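Herudar Two-Arm Table Unit
Product page and notes from our open day in Droscombe

Dec 25, 2023
Posted by Takumi Koyama

The Herudar table unit is a pair of robot arms on one central column. It is made for light work at a table, with objects which people already have at home or in a small office. Many customers wrote to us after the open day and asked for more details, so I have put the product information and my notes from the day together on this page.

For the demonstration we prepared the kitchen table setup. It has a toaster oven, a dish rack with plates, a mug tree with two mugs, a call bell and a few small things. The task which most visitors wanted to see was the marker task. One arm holds a marker, the other arm comes close to the cap, and the two grippers must agree on the position before anything is pulled.
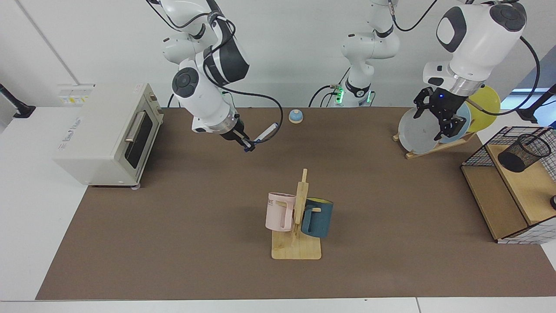 We ran the setup in two sessions, and in total 19 guests came. Six of them stayed after the second session to try the teaching mode by themselves. Teaching mode is included in the standard unit. You guide the arms through the task, save it with a name, and adjust the speed later in the software. The lowest speed is good for a first trial. We do not recommend to start at 100 percent with a new object, even if the object is soft.

The question I heard most was about the cap. A marker is thin, and if the grip is too far from the end, the pen turns between the fingers when the other side pulls. We explained that the grip point can be set by hand for each object. Mr. Jasper Hoekstra from Tsikata asked if the same setting can be used for pens of different thickness. It can, but the closing force should be checked again for every new pen, and it is better to write it down.

There was also a question about the cables. On this version the cables run outside the arms. It makes the service easier, and a cable can be changed without opening the joint. However, you must leave free space for the loops when you place tall objects such as a mug tree on the table. Please read the layout sheet before you fix anything to the table top.

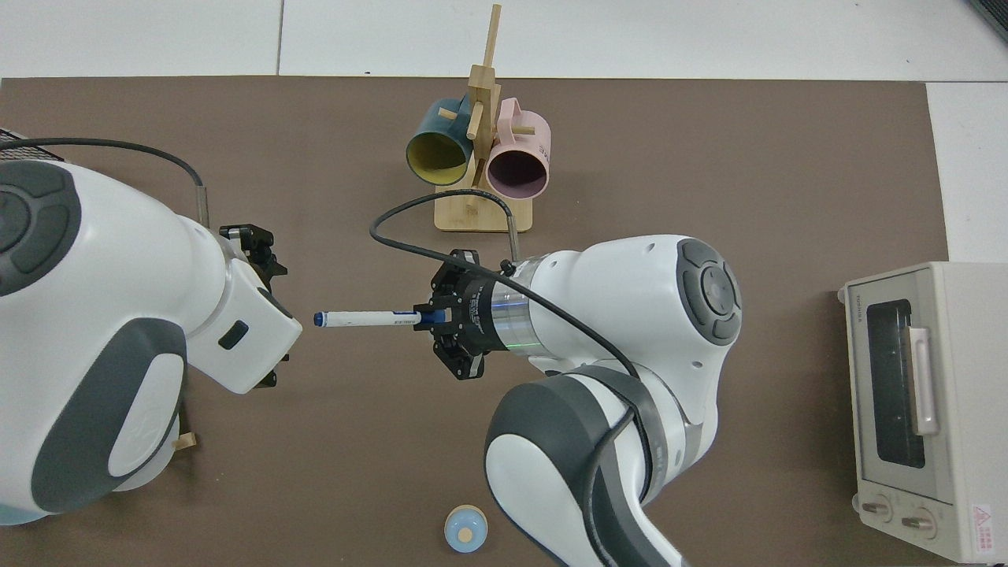

Text: Takumi Koyama / Demonstration: Chie Miyazaki and Yung-ching Cheung

What is in the box: central column with two arms, two grippers with two fingers each, power supply, cable set, brown work mat and printed layout sheet. Kitchen objects are not included. The mat can be ordered again separately when it becomes worn.

Installation: the table must be flat and must not move when you push it from the side. Put the column at the back edge and keep the front side open for the operator. First setup takes one morning if the table is ready.

Training is given by Ignacio Mercado at our Plata office, in English or Spanish. The next open day in Droscombe is planned for June. Places are limited, so please write to us early and tell us which object you would like to bring.

Related items
Replacement finger pads, set of 2
Brown work mat
Outer cable set for table unit
Plate and dish rack task guide
Teaching mode: first steps

Contact Herudar sales and service | Copyright Herudar | Back to top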